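Speaker notes: Does Folding It Better Save Anything?
Reuse and repair evening, Weldu Hall, June. Start 7 p.m., keep it moving.

Opening. Ask who's bought a folding gadget. Wait for the hands. Then ask who still uses it. I own one too, a plastic flip board from years back, and it lives behind the dryer.

The claim I want to pick at is on the Mendulis flyer: sort your clothes as you take them out of the bin and you'll get 13 minutes back per load. Back from what? They don't say what the slow way was. I wrote to ask and got the flyer again.

Slide. Let them look before talking.
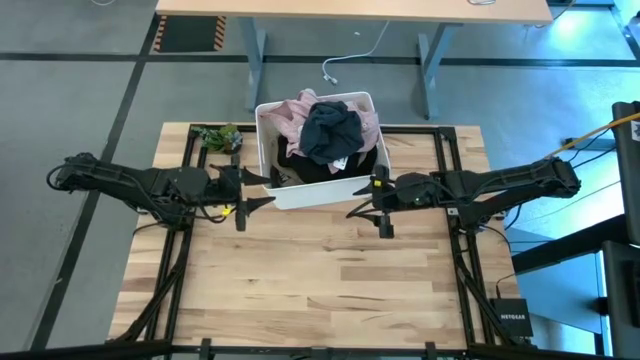
My trouble with the flyer is that it assumes every load is T-shirts. Winter stuff doesn't stack. A fleece takes up the room of six tees and won't hold a crease, so the neat square you made is a lump again by the time it reaches the shelf. I've tried rolling. Rolling is fine if you have drawers the depth of a bathtub.

Second claim, from the Hakel course: tip everything out on the table first, so you can see what you've got. I'm half willing to buy this one. You do see the colours. You also lose the table, and with jackets in the mix the small things vanish underneath.
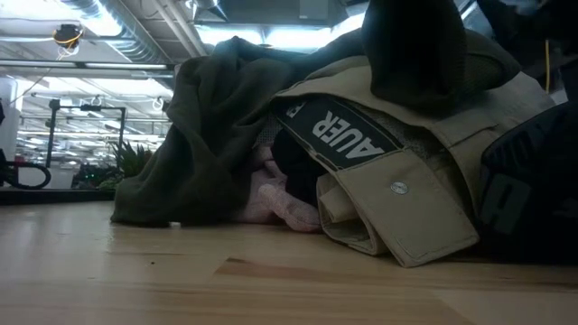
A reader of my newsletter wrote back that tipping out is the only method that ever worked in her house, and that I should try it with kids' clothes before being so snooty. Fair enough. Read that bit out, they'll enjoy it.

Third claim, the one I like least: Trustine's rule that jackets go in first and light knits on top. Pink piece, black piece, khaki piece — in what order, and says who? If the jacket's on the bottom it's the thing you want at 7 a.m.

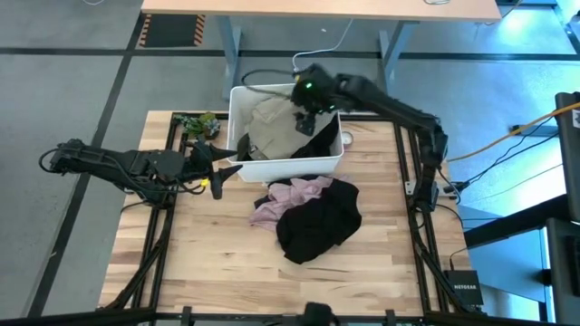

Heavy at the bottom keeps the bin from tipping when you carry it upstairs, according to one comment on the course page, and the order has nothing to do with mornings. Maybe. I'd want to see the stairs.

If time: the 107-page Hakel workbook. Hold it up. Three pages on socks.

Questions, then chairs back against the wall.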